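4 格子的叫法:日用布料口述语料中的格纹词汇

4.1 从颜色词开始

上一节讨论了条纹类词汇,结论比较整齐:说话人先报方向,再报颜色,宽窄放在最后,甚至省去。格纹的情况要热闹得多。Rindeo口述语料共收2,000段访谈,凡是谈到家里用布的,几乎都绕不开格子:床单、围裙、手帕、书包里子、冬天的罩衣,还有桌布。条纹有一个方向,格子有两个方向,而汉语口语里并没有一个现成的、人人都用的办法把两个方向同时说出来。说话人于是各显神通,这一节的材料也就格外好看。

先看颜色。语料中描述格布的短语,最常见的结构是“甲乙格”,即两个颜色词加一个“格”字:红白格、蓝白格、黑白格、绿白格。这个结构用起来极为顺手,说话人脱口而出,听话人也从不追问。可是稍微想一想就会发现,它漏掉了一样东西。以红白格为例,用红、白两色纱线平纹交织,布面上出现的颜色有三种:红经遇红纬是红,白经遇白纬是白,红经遇白纬(或者反过来)则是粉。粉色的方块在布面上所占的面积一点也不小。在经纬条宽相等的布上,它占去整块布的一半,红和白各占四分之一。换句话说,面积最大的那个颜色恰好没有名字!

我们最初以为这是Rindeo语料的偶然现象,于是又查了Ikis布样标签库。标签库收的是书面语,来自布店挂签、邮购目录和裁剪手册,语体与口述相去甚远。结果却很一致,“红白格”“蓝白格”占压倒多数,“红粉白格”只在裁剪手册里零星出现,而且多半是为了提醒做衣服的人配线时备一轴粉色的。裁剪手册的作者要替读者买线,所以看见了粉色;其余的人不必买线,粉色就隐身了。

4.2 中间色的隐与现

中间色是不是永远隐身?也有例外,而且例外集中得惊人。黑与白相交得灰,灰在黑白格里的地位,与粉在红白格里的地位完全相同,织法也没有任何区别。但是在口述语料里,“黑白灰格”“黑灰白格子”的出现频率远远高于“红粉白格”“蓝浅蓝白格”一类的说法。同一位说话人,讲到厨房里的蓝白格抹布时只报两个颜色,转过头讲桌布,就把黑、灰、白三个颜色一口气报齐。这样的段落不止一处,读到的时候真让人高兴,因为它们几乎是自然发生的对照实验:说话人相同,场合相同,织物结构相同,变化的只有颜色。

怎样解释这个差别?我们考虑过几条路。

第一条路是颜色词本身的地位。灰在汉语里是一个老资格的单音节颜色词,可以单独作定语(灰布、灰墙),也可以进入四字格。粉虽然也是单音节,在不少方言里却首先指粉末,用作颜色时往往要补成“粉红”,音节一多,就不容易挤进“甲乙丙格”的模子。浅蓝更不必说,它在构词上已经承认自己是蓝的一种,说话人报了蓝,等于把它一并报了。这条路能解释大部分材料,而且可以检验:在把“粉”稳定地当颜色词使用的方言点,“红粉白格”应当多一些。Wolport子语料的情形与这个预测相符,只是该子语料中谈到红白格的段落偏少,我们不敢把话说满。

第二条路是明度。黑、灰、白排在一条直线上,从暗到亮,中间没有岔路。三个词连着说,听上去像在数台阶。语料里的语序很能说明问题:“黑灰白”与“白灰黑”都有,而且都说得很顺;“黑白灰”也不少,这时灰放在末尾,像是补充进来的。至于“灰黑白”“灰白黑”,口述部分里极少见到。中间色要么站在中间,要么殿后,很少领头。我们觉得这是本节最漂亮的一个发现,尽管它小得可以装进一行脚注。

第三条路与用途有关。讲述者谈到桌布时,常常提到它和家具、墙面、窗帘配不配,提到配色,就容易把颜色报全。谈抹布、手帕则不会。这条路很有吸引力,但它与前两条纠缠在一起,黑、灰、白三色的布恰恰又多用作桌布和靠垫,很少做手帕。要拆开它们,需要另外设计材料,第6节会回到这个问题。

4.3 “格”“方”“块”“棋盘”

颜色之后是形状。口述材料里,跟在颜色词后面的那个成分并不总是“格”。常见的还有“方格”“小格”“大格”“格格”(多为重叠,语气亲昵)、“方块”“豆腐块”“棋盘”“棋盘格”。它们看上去可以随意替换,细读之后却各有各的脾气。

“方块”和“豆腐块”着眼于被线围起来的那片颜色,说话人脑子里的图像是一块一块的。“格”和“方格”则着眼于围的动作,线在前,块在后。因此用细线在素色底上画出来的格布,语料里只叫“格”,不叫“块”;而颜色成片的宽条格布,两种叫法都可以。“棋盘”更挑剔一些。真正的国际象棋棋盘只有两种颜色,深浅相间,边与边相接,织物当中要靠提花或者拼布才能得到这种效果,平纹色织做不出来,原因前面已经讲过:两色纱线一交叉,必然生出第三种颜色。可是说话人并不理会这一点,把三色的平纹格布也叫“棋盘格”。有意思的是,凡是叫“棋盘”的段落,颜色词都只有两个,没有一例说“黑灰白棋盘”。一旦选了棋盘这个比喻,灰色就被比喻吃掉了。

这个观察把4.2的结论往前推了一步。中间色能不能被说出来,既要看颜色词自身的条件,也要看说话人选了哪一个名词去收尾。“格”是宽容的,前面放两个、三个颜色都行;“棋盘”是固执的,只认两个。名词对修饰语的数目有要求,这在汉语里不算新闻,但是在布料词汇里看到如此干净的分布,仍然值得多说几句。

Ikis标签库中的情形可以作为参照。标签库对每一块布样另记有织法,这就使我们能够把“叫什么”和“是什么”分开来看。真正的两色拼布,标签写“棋盘”;三色平纹格布,标签写“格”,偶尔写“朝阳格”一类的行业叫法。行业叫法在口述材料里几乎不出现,讲述者当中凡是用到这类词的,都提到过自己在布店或者被服厂待过。

4.4 大小与远近

格子的大小在口述中很少用尺寸表达。讲述者更喜欢用手比,或者借助别的东西:指甲盖那么大,麻将牌那么大,一块饼干那么大。比喻物绝大多数是手能拿住的小物件,这一点并不意外。真正让我们意外的是,大小的判断常常与观看的距离联系在一起。有讲述者说起一块床单,先说“远看是灰的”,接着说“到跟前才晓得是格子”。格子小到一定程度,隔开几步就会混成一片匀净的中间色,也就是4.1里那个没有名字的颜色。说话人站在近处不肯说出的粉和灰,站远之后倒成了唯一的颜色。

桌布尤其适合用来谈远近。床单铺平以后人是从上面看的,衣服穿在别人身上是从对面看的,而桌布多半是坐着、斜着看过去的。斜着看,靠近自己的一边格子大,远的一边格子小,横向的边线一条挨着一条压紧,纵向的边线往远处收拢。口述材料里因此出现了一种床单和衣服都没有的说法:“这头是格子,那头是道道”。我们起初把“那头是道道”当作口误,录入时还加过存疑的记号,后来在Jemal小样(即专谈餐桌与待客的那500段访谈)里又读到几处几乎一样的话,才把记号去掉。讲述者说得很准。布上有褶、有皱,或者垂下桌沿的时候,纵横两组线的规整程度也会随之不同,一部分看着仍是方方正正的格子,另一部分就只剩下条纹的印象。

图4是一块铺在桌上的三色格布。

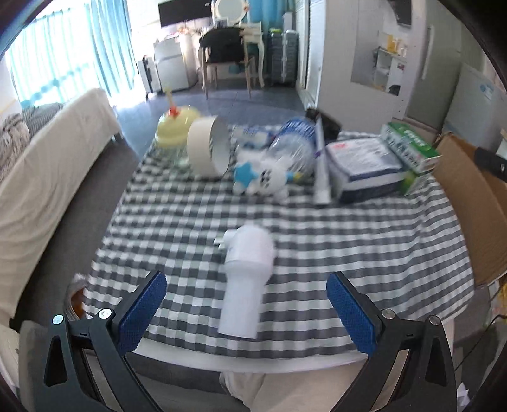
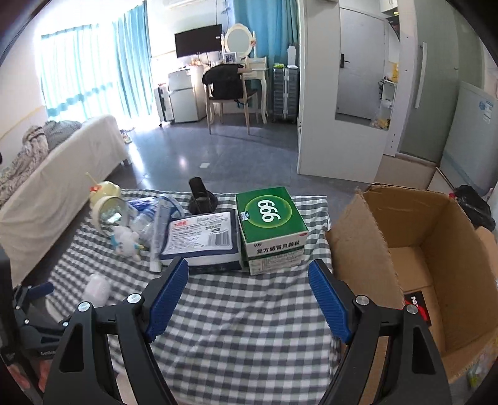
图4 铺在桌上的黑、灰、白三色格子布。

对于4.2中把“灰”归因于颜色词地位的做法,有读者在看过本节草稿后来信表示不同意,认为更简单的解释是灰色本来就比粉色容易看见:黑与白反差最大,夹在当中的灰离两头都远,眼睛想忽略也忽略不掉;红与白之间的粉却可以被当成红的淡处。信里还举了一个我们没有想到的例子,说自己家乡把黑白相间的芦花鸡叫“麻鸡”,颜色一个也不报,“可见报不报中间色,先要看有没有一个现成的词替你把三样都包进去”。

这封信写得痛快,我们愿意在正文里认真回应。反差的说法与明度一路的解释并不冲突,可以看作同一件事的两面,一面说的是三个颜色排成直线,一面说的是直线有多长。但仅凭反差,解释不了“棋盘”后面为什么没有灰。同样的布,同样的反差,换一个名词灰就不见了,可见词的作用不能撤掉。至于“麻”,这个例子好极了。我们回头检索,发现“麻格子”在口述材料中确有其例,指的正是颜色混杂、近看远看不一样的小格布,而且前面从不加颜色词。它既回避了中间色的命名,又把远近的变化一起装了进去,一个字做了两件事。初稿没有单列“麻”,是一处疏漏,现在补在下面。

4.5 补说“麻”与“花”

“麻”在布料词汇里有两个来源,一是原料,一是观感。“麻布”的麻是原料,“麻格子”的麻是观感,与“麻雀”“麻脸”同类。两者在书面上同形,在口语里靠搭配区分:后接“布”“线”“绳”时多为原料,后接“格子”“点子”时多为观感。检索时如果不作区分,结果会一塌糊涂,我们第一次跑出来的索引行就混进了大量搓麻绳、晒麻袋的段落(这些段落本身非常动人,可惜与本节无关)。

“花”的情形相似而更宽。“花格子”在现代汉语里极常用,词典一般释为带有彩色格纹的样子。从口述材料看,“花格子”的门槛并不在彩色,而在颜色的数目。两色格布,无论多鲜艳,讲述者一般不叫花;到三色就出现摇摆;四色以上几乎必称“花格子”。如果把中间色也算进去,两色纱线织成的平纹格布已经是三种颜色,理应进入摇摆的区间,可是蓝白格、红白格从来没有人叫“花”。倒过来推,说话人判断“花不花”时,心里数的是纱线的颜色,眼睛看见的混合色不在其内。这与4.1的结果正好扣上。

黑、灰、白三色的布又一次站在特殊的位置上。它有时被逐一报出三个颜色,照理达到了摇摆区间的下限,却没有一例称为“花格子”,相反,讲述者给它的评语是“素”“素净”“不打眼”。由此看来,“花”除了数目还要求色彩,黑、灰、白再多也凑不成花。我们把“花格子”的条件暂时写成:纱线颜色在三种以上,且其中至少有一种属于彩色。这个表述能够覆盖口述语料中的绝大多数用例,反例集中在童年衣物的回忆里,那里的“花”往往带着感情,什么布都可以花。

4.6 叠词与语气

最后谈谈“格格”和“格子子”。重叠形式在Wolport子语料里密度最高,主要由年长的讲述者使用,语境高度集中:给孩子做的东西、嫁妆里的东西、舍不得扔的东西。同一块布,讲述者起初叫“格子布”,讲到剪开它给孩子做罩衣,就改口叫“格格布”,往后一直叫“格格布”,直到话题转走。这种改口通常只发生一次,而且不可逆。我们翻遍上下文,没有找到在同一话题里改回去的例子。

重叠式对颜色词也有影响。“格格布”前面的颜色词明显变少,多数时候只有一个,“红格格”“蓝格格”,白色被省掉了。于是我们得到一个递减的序列:报三个颜色的“黑灰白格子”,报两个颜色的“红白格”,报一个颜色的“红格格”,以及一个颜色都不报的“麻格子”。序列的一头接近配色说明,另一头接近小名。把布叫得越亲,颜色就说得越少。

需要说明的是,这个序列中各项的语料规模并不均衡。“麻格子”只有9例,虽然例例清楚,终究单薄;重叠式则受访谈话题影响很大,谈孩子多的访谈,重叠式自然就多。Rindeo语料的第二期转写完成以后,总规模将达到3,000段,其中新增部分以集市和裁缝铺的访谈为主,行业叫法与日常叫法在同一段话里碰面的机会会多起来,“朝阳格”之类的词进入普通人嘴里以后前面还带不带颜色词,也就可以查了。

4.7 与条纹词汇的衔接

把本节的材料与上一节放在一起读,有一个细节值得记下。条纹布在口述中也有中间色问题,两色纱线并排织成细条,远看同样混成一色,但讲述者会毫不犹豫地说“灰不溜秋的条条”,把混合色直接报出来。格布则要等到退远几步,或者选定了“麻”这样的词,混合色才有机会露面。我们猜想这与线和块的差别有关。条纹布上的混合色没有自己的边界,只能属于整块布;格布上的混合色有边有角,各占一块,本来最有资格得到名字,反倒被两边的颜色瓜分了。这个猜想还需要用辨色任务来检验,所用布样拟从Ikis标签库中选取,条宽、纱色和织法均有记录,具体做法见第6节。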